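How to Look After a Gripper (Before It Meets Your Socks)

Your hand is very hard to copy. It can pick up a grape, a brick and a wriggling puppy, and it never asks for a screwdriver. A robot hand, called a gripper, asks for a screwdriver quite a lot.

At the Vororard workshop, the person who answers is Godfrey Bakilana. He looks after the grippers that are learning to handle laundry. Some of them ride on robot arms. Others are held by people, who squeeze and steer them so that a computer can learn the moves. Either kind needs a checkup before work starts, and the checkup takes 29 minutes if you don't stop for a snack. Godfrey stops for a snack.

First come the fingers. Most of the ones in this workshop are made on a 3D printer, which builds things out of thin layers of plastic, like a very slow, very tidy cake. Printed fingers are light and cheap, but they can crack where the layers meet. Godfrey bends each one gently and listens. Silence is good. A tick means the finger goes in the bin and the printer gets another job.

Next are the screws. There are 6 on each finger mount. Screws love to work themselves loose when something opens and closes all day, and a loose finger wobbles, and a wobbly finger misses. Then people blame the computer.

After that he checks that the two fingers meet in the middle. He slides a strip of paper between the tips and closes them. If the paper slips out at one side, one finger is sitting crooked. He loosens it, nudges it, tightens it and tries again. It can take 3 tries. Once it took so many that he went home and did it in the morning.

Then it's time for something soft. Bricks are easy, because a brick stays the same shape when you poke it. Cloth does not. Cloth folds, slides, bunches up and generally behaves like cloth.
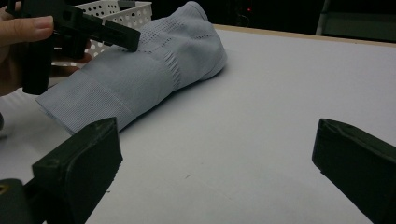 A hand-held gripper presses on a gray knitted sock. The dark fingers in front belong to a second gripper.

A sock is a tougher test than it looks. Ribbing, smooth knit and mesh don't all feel the same, so a grip that's fine in one spot may slip in another. Squeeze too lightly and the sock stays on the table. Squeeze too hard and you stretch it, or you pinch the table as well, and the table always wins.

If the sock keeps slipping, Godfrey wipes the fingertips with a damp cloth. Lint is usually the villain. Tiny bits of fluff stick to the tips and make them slippery, a bit like wearing mittens to open a jar.

Every gripper has its own page in a notebook, too. When it reaches 900 squeezes, it gets new fingers whether it seems to need them or not – worn parts are sneaky and tend to look fine right up to lunchtime.

Try it yourself! Use two wooden spoons, one in each hand, to pick up a sock and drop it in a bowl. Now try to fold it.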